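**Ticket 173 - Pill bottles: caps sticking, wrong pills in wrong bottles, shelf order**
Status: open (mostly fixed)
Area: Bako room, long table and shelf
Priority: low, but it's driving me up the wall

**First entry, 9:40 am**

Okay, so I'm opening this one myself because I keep fixing the same thing and then forgetting what I did. The problem is the pill bottles we use for the Tritdale sorting practice. Two complaints came in on the same morning: a cap that won't go back on straight, and pink pills turning up in with the cream ones. I had a quick look and both are true, sadly.

What I checked first:

- The cap on the pink bottle. It goes on crooked about half a turn in, then jams. Same result with my left hand, so it isn't just me.
- The pills. I tipped out the pink bottle and found strays, so somebody had been topping up from the wrong tub.
- The labels. There aren't any on the Molard bottles, they all came blank. That doesn't help!

**11:15 am**

Washed the threads on the pink bottle with warm water and dish soap, let it dry on a paper towel, tried again. A bit better. There was a ring of chalky dust right where the cap bites, and I'm pretty sure that's half the trouble. I went over it a second time with an old toothbrush and got more out - gross, but satisfying.

Tried the cap from one of the spares too. It spins and never grabs, so don't bother swapping them around. They look the same size and they really aren't.

**1:30 pm**

Picked all the strays out and put the cream pills back in the pink bottle by themselves. I only put a few in, just enough to cover the bottom, so it's easy to see if a wrong color gets in again. The rest of the cream ones (we had 700 in the Ultunine tub when it was new, no idea now) are staying in the cupboard until this is closed.

Cap is staying off the pink one for now. If you need to move it, carry it upright, please. I've already crawled under that table once this month.
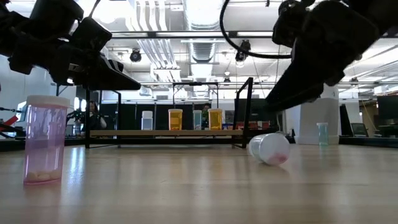
*Table and back row, afternoon. Uncapped pink bottle at left with the cream pills, pink pills in the white-capped bottle on its side.*

For the back row I'd like us to stick to one order, left to right: white, amber, pale blue-green, amber. I know it sounds fussy, but with no labels the colors are all we've got, and having the little blue-green one between the two ambers means you can say "the amber on the left" and people know which you mean.

**3:50 pm**

Ordered 5 replacement caps from Molard. Their site says 2 weeks, so figure on August. I asked for the push-and-turn kind to be left out, those were a pain last time and my wrist still remembers.

Also wiped the tabletop down. That varnish shows every speck of pill dust once the ceiling lights are on, so if you've been pouring, give it a pass with the soft cloth (the blue scrubby one leaves marks).

**Still to do**

- [x] Clean threads on pink bottle
- [x] Separate cream and pink pills
- [ ] Fit new cap when it arrives
- [ ] Stickers on the bottoms of all the bottles
- [ ] Find out which tub people are topping up from

If you see a pink one in with the cream ones again, drop a note on this ticket with the time and leave the bottle where it is. I'll come and look.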